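The Last Ferry to Rerncombe

My grandmother kept the timetable for the Rerncombe ferry pinned inside the pantry door for the whole of my childhood, even though the ferry had stopped running before I was born. She said it helped her think. When the bread was in the oven she would stand there with flour up to her elbows and read the departures under her breath, and if you asked her what time it was she would tell you how long you had until the next boat.

So when she announced, one Sunday in February, that she intended to go over to Rerncombe, we all supposed she meant by the bridge. My aunt offered to drive. My uncle offered to pay for a cab, which tells you how worried he was, as he was a man who saved the string off parcels. But no, she had her good coat on already, and she wanted the 2 o'clock boat.

I was 39 that winter, between jobs and between apartments, and I had been sleeping in her back bedroom with most of what I owned still in boxes. I suppose that is why I was chosen. I was the only one with nothing to be late for.

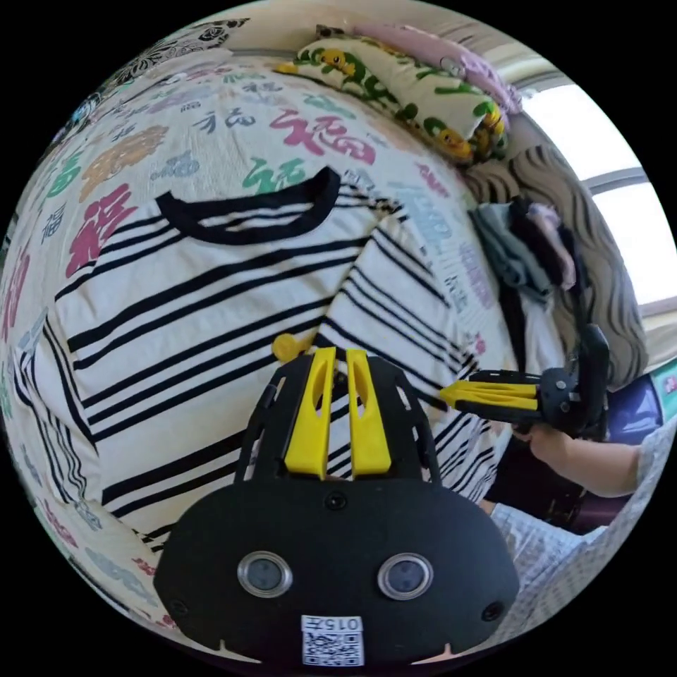
We walked down through Stoltska Street, past the bakery and the shop that used to sell lamps, and she held my arm the whole way and told me about the crossing. There had been a man who played the accordion, badly, and a woman who sold hot chestnuts out of a baby carriage. My grandfather had proposed to her on the top deck and she had said she would answer him at the other side – and then the fog came down, and they sat in the middle of the river for three hours while he turned slowly gray.

"I knew the whole time," she said. "But I had said the other side, and I don't like to go back on a thing."

The landing was still there, more or less. Somebody had put a bench on it. We sat down and she took two oranges out of her bag, and we ate them and looked across at the roofs of Rerncombe, which were closer than I remembered. At 2 o'clock she straightened her hat. A barge went by with a dog on it.

"Well," she said after a while, "they're running behind."

I said we could wait a little, if she wasn't cold. She said she wasn't, and passed me the bag to put my peel in.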